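印刷する | 記事をメールで送る

二本の腕に歯車を渡し合わせる　手首カメラだけで学習する組立研究

小さな歯車を台から拾い、もう一方の腕に渡し、向きをそろえて置く。人なら数秒で済む作業を、Istudelの研究グループは一年近く続けている。プロジェクト名はKorora。二腕ロボットの手首に付けた小型カメラの映像だけを入力にして、部品の扱いをどこまで学習できるかを調べる研究である。Zedvilleにある実験室で、手法を担当する研究員に話を聞いた。

最初に尋ねたのは、なぜ俯瞰カメラを使わないのかという点だった。

「以前は天井にも一台付けていました。精度は出るんですが、装置を動かすたびに位置合わせをやり直すことになる。手首のカメラなら指先との関係が変わらないので、台ごと隣の部屋に移しても同じモデルが使えます」

代わりに、見える範囲は狭くなる。腕が部品に近づくほど周囲の情報は減り、指そのものが視界をふさぐ。グループはこの欠点を補うため、直前の数秒分の映像を圧縮して保持する仕組みを加えた。隠れた部品の位置を、少し前の記憶で補うという考え方だ。

学習に使ったのは、人が遠隔操作で行った813回分の作業記録である。このうち362回には、つかみ損ねてやり直した動作がそのまま含まれている。当初は失敗のある記録を捨てていたという。

「きれいな記録だけで学習させると、一度ずれたときに何もできなくなるんです。指を閉じて、空のまま持ち上げて、そのまま置きに行く。見ていてつらいですよ。失敗からの立て直しを入れたら、その動きがだいぶ減りました」

どの程度減ったのか。同じ条件で比べた試験では、空のまま運んでしまう回数が19回から四回になった。試行数がまだ少ないため、研究員は「傾向は見えるが、これで論文の主張にするつもりはない」と話す。追加の試験は、共同研究先のあるYensukでも行う予定だ。

歯車を選んだ理由は単純で、向きのずれが結果にすぐ出るからである。円筒なら多少回っていても置けるが、かみ合わせるとなると歯の位置が問題になる。一方で、つかむだけならどの方向からでもよく、初期の実験に向いている。

難しいのは色と光だという。白い部品は明るい面の上で輪郭が消えやすい。

「台が暗いところにある歯車は、ほとんど問題なく見つけます。白い面に重なると急に怪しくなる。露出を下げると今度は指の内側がつぶれて、接触のタイミングが読めません」
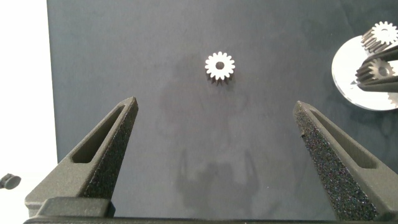 対策として、学習時に映像の明るさを大きく変える処理を入れた。ただし、変えすぎると影まで部品と見なすようになる。ちょうどよい幅を探すのに二か月かかった。現在は明るさの変化を控えめにし、その代わり、影の位置が異なる記録を増やしている。

もう一つの課題は、二本の腕の分担である。片方が部品を持っている間、もう片方がどこで待つか。人の操作者には癖があり、次の部品の近くで待つ人もいれば、腕を大きく引いて待つ人もいる。記録を混ぜて学習させると、その中間の中途半端な位置で止まることがあった。

「平均を取ってしまうんですね。どちらでもいいから、どちらかにしてほしい。今は動作のまとまりごとに方針を一つ選ばせる形に変えて、止まる現象はほぼ出なくなりました」

計算にかかる時間も聞いた。映像を受け取ってから次の動作を出すまでは、10ミリ秒前後。現在の作業なら足りるが、歯車を軸にはめる段階では、力の情報も加えてもっと速く反応させたいという。指の内側の面には滑りにくい材料を使っているが、表面の摩耗が結果にどう影響するかは、まだ調べていない。

「面を新しくした直後は成績が変わることがあります。学習のせいなのか、指のせいなのか、切り分けが要る。地味な作業ですが、ここを飛ばすと後で困ります」

次の段階では、大きさの違う歯車を混ぜて試す。作業記録と学習用のプログラムは、整理が終わり次第、2月に公開する計画だ。

お問い合わせ：Istudel 広報担当　|　© Istudel　無断転載を禁じます　|　ページの先頭へ戻る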